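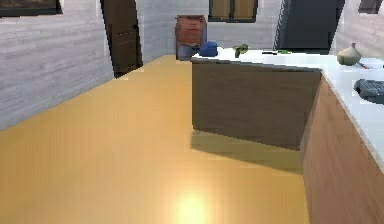
The owner of Flillen asked me to take off my shoes before we began to talk. Flillen is a small workshop that repairs and oils wooden floors, and she has managed it for nine years. "The sand under the shoe is the biggest enemy," she said. "More than water, more than dogs, more than children with toys."

She did not plan to work with floors. She studied bookkeeping and came to Flillen to put its papers in order. In September of her first year one of the workers hurt his back, and she was asked to carry the sanding machine up the stairs with another colleague. She stayed in the room to watch. "I saw the gray come off and the color come out from under it. After that the papers were boring for me."

Most of her customers live in the old apartment blocks in Amolik, where the floors were laid before the owners were born. Many of them call when they have already decided to throw the boards away. She asks them to wait. In her opinion a board which is still thick enough should stay in the house, even when it has stains. Last year the workshop looked at 37 floors that somebody else had called finished, and she advised to replace only two of them.

I asked what people do wrong. She thought for a long time -- she is a person who doesn't like to blame.

"They wash too much," she answered. "They love the floor, so they wash it every day with a very wet mop. The water goes into the joints and the edges go up. A cloth that is almost dry is enough."

She is also not a friend of very shiny finishes, although she makes them when the customer wants it. A shiny floor shows each scratch when the light comes from the side, and you cannot repair one small place without seeing it. With oil you can. On the other hand, oil must be renewed, and she admits that many people forget this. She writes the next date on a paper and asks them to stick it inside a kitchen cupboard.

The price is a difficult subject. A kitchen costs 578 to sand and oil, if the furniture is already moved out. Larger apartments can come to 2,000 and more. "For some families it is a lot of money, I know it. Then I tell them to do one room and to put felt under the chairs in the others."

At the end I wanted to know what kind of floor she has at home. She laughed. "Linoleum. I rent." She hopes to buy something in Kwak in the next years, and she has already looked at one house there. The roof was bad, she said, but she spent most of the visit on her knees in the hallway.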